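Section 4: Stocking the Urnwood Snack Cabinet

Read this section before you put any food in the cabinet. Yes, all of it. It is shorter than the section on leveling the feet, and you skipped that one too.

Before you start

The cabinet should be standing upright, plugged in, and at least 200 mm from the wall. If it has just been moved, leave it alone for an hour. The key is taped inside the door, where it does the least good once the door is locked. Take it out now.

4.1 Sorting the stock

1. Empty your boxes onto a table. Put drinks to one side. Drinks do not go in this cabinet, however well they seem to fit.
2. Separate flat packets from puffed bags. Flat packets go in the narrow slots on trays A and B. Puffed bags go on tray C.
3. Find the date on each packet. It may be under a flap, along a seam, or printed in a shade chosen to match the wrapper.
4. Put the packets with the nearest dates in a pile of their own. They will go at the front.

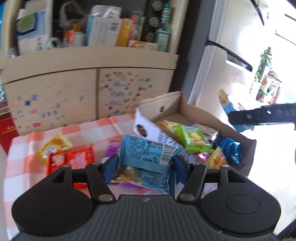 Fig. 7. Snack packets, on the table and in the box. Barcode near the right end of the light-blue packet.

Note: The cabinet does not read barcodes. It knows what is in a slot only because you told it, and it will believe anything.

4.2 Loading the trays

1. Unlock the door and pull tray A toward you until it clicks.
2. Tilt the tray down. It holds its own weight plus 300 g per slot.
3. Load each slot from the back, with the printed front of the packet facing the glass.
4. Leave the last coil turn empty. A packet wedged there will hang over the drop, in full view of the person who paid for it.
5. Lift the tray level and push until it clicks again. Repeat for trays B and C.

Caution: Keep fingers clear of the coils when the power is on. The test cycle starts as soon as the door closes, and it does not ask first.

4.3 Setting prices

1. Press and hold MENU until the display shows P.
2. Enter the slot number, then the price, then OK.
3. Press MENU once to save. Pressing it twice sets every slot to zero. We have had letters about this, including a long one from Eduardo Baluyot at our Wondville depot, whose stock was gone by lunch.

If a packet sticks

Do not rock the cabinet. It weighs about 270 pounds and has no sense of humor. Turn off the power, open the door, and free the packet by hand. If the same slot sticks again, see Section 9, Coil Adjustment.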